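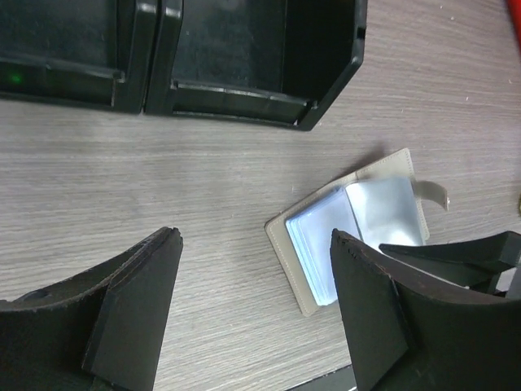 The card drawer at Losside, and a favor to ask before you renew

Dear friends,

Many of you will remember the shoebox. It sat under the front counter at Losside for longer than I have been writing this newsletter, and into it went every member card that came back to us – cards left in the reading room, cards handed in by the bus driver, cards belonging to people who had moved to Lomoswood and mailed them back with a sweet note. When Genalyn Barredo finally tipped the whole thing out this winter there were 839 cards in it, a good many held together with rubber bands that had gone brittle and snapped the moment she touched them.

So we have been sorting, and I must say I have enjoyed it more than I expected to. Genalyn and Dulce Figueroa settled on a very simple way of going about it, with two black plastic bins side by side at the back of the table, the left one for cards that are still good and the right one for cards that have run out. Anything puzzling stays on the table until Bianca Ene has looked it up in the membership book. (Bianca can read my old handwriting, bless her, and I often can't.)

Then there are the holders. You'll know the kind, the little ones that open flat like a book, with a place to tuck the card inside. Quite a few of you have asked whether your card could come in one, and the answer is yes, for as long as our supply lasts. We'd like every renewed card to go out in a holder this year, and we have been practicing the tucking in, which takes a bit more patience than you would think.

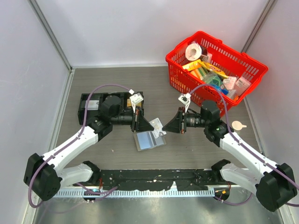
A card goes in most easily if the holder is lying open on the table first and you bring the card down to it, holding it lightly by its two sides. I was forever trying to do it in midair with the holder in one hand, and I bent two corners before Dulce took pity on me.

Now for the favor. If you have an old card at home, in a coat pocket or the kitchen drawer, please bring it along when you come to renew, even if it ran out years ago. We match the number on it to your page in the book, and it saves Bianca a long hunt. Member number 1275, you left a grocery list tucked around yours, and we have kept it safe for you!

Cards sorted so far will be ready to pick up from 2026-03-01 at the front counter. If getting to Losside is hard for you, Sânziana Bratu is happy to drop cards off on her way home toward Lomoswood – just leave your name and street with her or with me. Holders are free, though a coin in the jar is always welcome and goes toward the next box of them.

With love and thanks to everyone who has sat at that table with us,
Neelam Uniyal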